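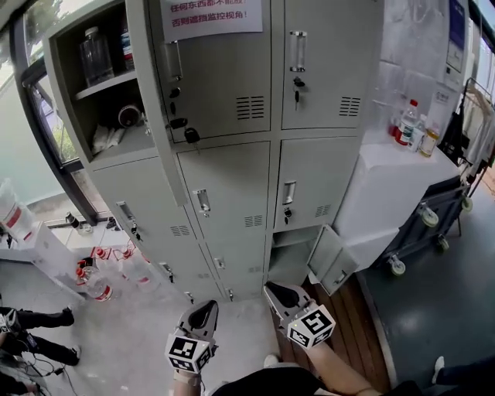

Staff lockers, light-gray metal, key locks and vented doors.

Locker and Storage Attendant (part-time, fixed term)
Villow Facility Services – Espinoza site
Reference: 418

Villow Facility Services is hiring one attendant to look after the staff lockers and small-item storage at the Espinoza site. The post runs through the end of July and may be extended. It reports to Snædís Brynjólfsdóttir, site services lead.

Scope of work

The attendant is responsible for 88 metal locker compartments on the ground floor and for the key register that goes with them. Compartments are used by day staff, night staff and short-term contractors. Turnover is high on Mondays, when contractor keys are issued.

Duties

Open, check and wipe out vacated compartments. Remove paper towels, empty jars, bottles and other items left on the shelves, and log anything of value before it goes to lost property.
Match each key to its door and record it in the register. Keys for vacant compartments stay in the lock. Keys for assigned compartments are signed out to the user.
Test locks and handles. Report doors that do not close flush, bent hinges and locks that bind. Minor adjustment of latches and handle screws is part of the job; lock replacement goes to Drosix, the maintenance contractor.
Brush dust from the door vents and keep them clear of tape and labels.
Keep posted notices in place and legible. Notices at the site are in English or Chinese. One of the Chinese notices, on an upper door, says that nothing may be placed there because it would block the view of the monitoring camera. The attendant keeps to this rule and asks users to do the same.
Close all open doors at the end of the shift. The lowest row is at shin height and open doors there are a trip hazard.

Requirements

Able to kneel, bend and reach repeatedly during a shift. The lowest doors are near the floor.
Able to keep a written register without errors and enter the same data in Siven, the site inventory software. Training on Siven is provided – two sessions, paid.
Basic use of hand tools.
Reading knowledge of Chinese is useful but not required. Translations of the standing notices are kept in the register binder.
Previous work in facilities, a gym, a school or a warehouse is preferred.

Hours and pay

Five shifts a week, four hours each, starting at 9 a.m. Pay is $3000 per month before tax. Gloves, cleaning supplies and a work shirt are supplied. Parking is free in the rear lot.

How to apply

Send a one-page resume and the names of two references to Obsa Zeleke, Villow recruitment, with the reference number in the subject line. No cover letter is needed. Applications close on Wed 28 April. Selected applicants will be asked to attend a short interview on site, followed by a practical task – checking one block of lockers and filling in the register page for it.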